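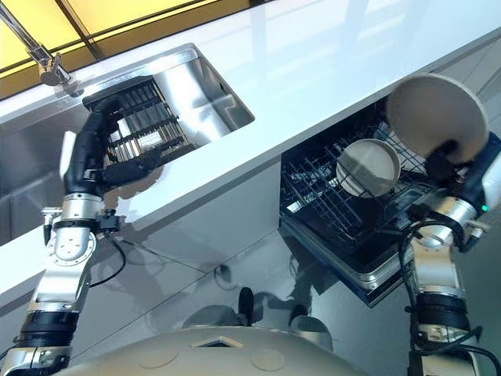
Hard water in Skimden, softener or just live with it?

tallowpine
Moved in February and the water here is rock hard. White crust on everything. Kettle, shower head, glasses come out cloudy. Got a quote from Dimaculangan for a softener, 700 installed, and my brother in law says thats a waste and to just descale stuff. Who's right? We rent but the landlord said go ahead if I pay.

marshbottle
Renting? Don't put 700 into somebody else's house. Flikitz descaler once a month, vinegar for the rest. Done. I've been in Skimden nine years without a softener and my teeth are fine lol

ovenmitt_k
Disagree. We did the descaler thing and went through a water heater. New one was way more than 700. The element looked like a coral reef. If the landlord pays for the heater then ok, not your problem, but ask first and get it in writing.

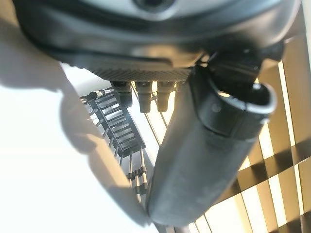

Before you spend anything clean the faucet aerator, half the "bad pressure" complaints here are just scale in the screen. Most unscrew by hand. If yours has a ring with that fine cross-hatch pattern, same idea as the dark gray band in the pic, wrap a rubber glove round it and twist. Ours was stuck solid, had to tie a bag of vinegar on it overnight. Went back to 60 psi at the kitchen tap, well thats what the gauge says on the line, but you know what I mean.

tallowpine
Tried the aerator. You were right, full of grit. Better flow already. Glasses still cloudy though, even with rinse aid. Tried two brands of tablets.
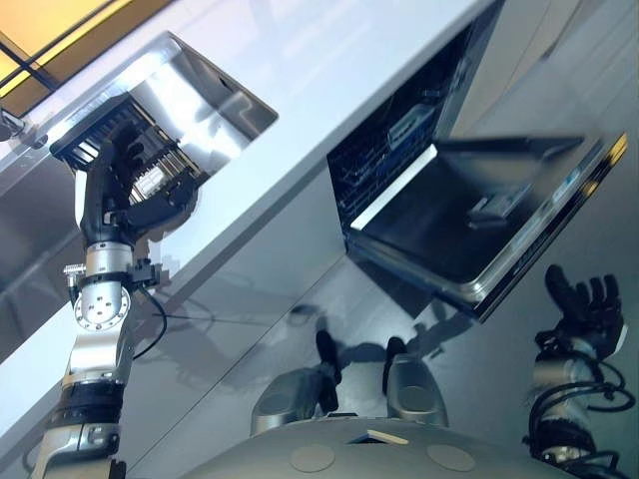

marshbottle
Cloudy glasses could be etching and then no softener on earth will fix them. Soak one in vinegar. If it comes out clear its scale, if not the glass is toast. And turn the dose down, people use way too much.

ovenmitt_k
Agree on the soak. Dont agree on the dose, in hard water you need more, not less. It's on the back of the box.

marshbottle
Box is written by people selling the box

quietgasket
Third option. Postach sells a small countertop filter thing, 185, no plumber. I use it for the kettle and coffee only. Cartridge says good for 3000 liters, I get less than that.

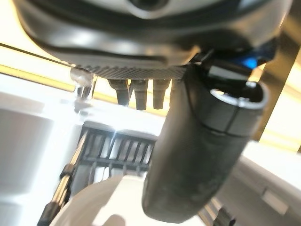
Also it comes with you when you move, so for a rental I'd start there. Wont help your shower. For the shower just take the head off and soak it, takes five minutes plus the waiting.

tallowpine
Soaked a glass since lunch and it came out clear. So scale. Leaning toward the Postach one and asking the landlord about the heater. Anyone know if the cartridges are easy to get localy or is it online only?

quietgasket
Online. Order two.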